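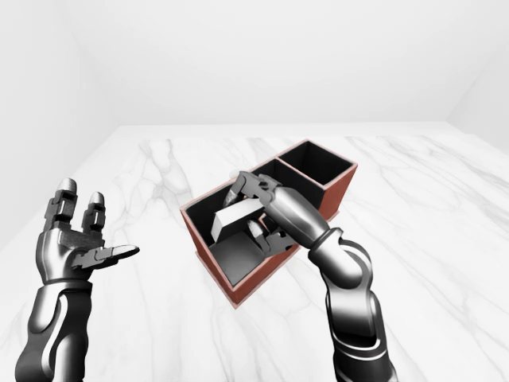

*Two-compartment organiser box on a marble tabletop (computer-rendered)*

# Preparing an Episode Recap for the Drastance Television Archive

Contributors are asked to follow the procedure set out below. The archive holds 1,418 recaps, and a common layout allows readers to move between series without difficulty.

## Before viewing

1. Confirm with the series editor that the episode has not been assigned. Comedy is handled by Baltazar Sandoval and drama by Szabolcs Virág.
2. Read the recap of the preceding episode, including its corrections.
3. Obtain the cast list. Character names must be spelt as they appear in the credits.

## Writing the recap

Watch the episode once without taking notes. On the second viewing, record the time at which each storyline begins and ends.

Open with the main storyline and state where the previous episode left it. Secondary storylines follow in separate paragraphs, even where the episode cuts between them. Use the present tense throughout.

Dialogue may be quoted where it affects the plot. No more than four quotations are permitted. Opinions belong in the closing paragraph, which should not exceed 80 words.

Recaps of half-hour episodes are limited to 705 words. The limit for longer episodes, including all instalments of *Jirkport*, is 2,499 words.

## Submission

- Save the text under the series title, followed by the season and episode numbers.
- Mark any revealed ending with the word SPOILER on a separate line.
- Send the file to the appropriate editor by noon on the day after broadcast.

Recaps of *Usteck* must also carry the original episode title, as the translated titles differ between regions.

Guidance last revised 12/7/23.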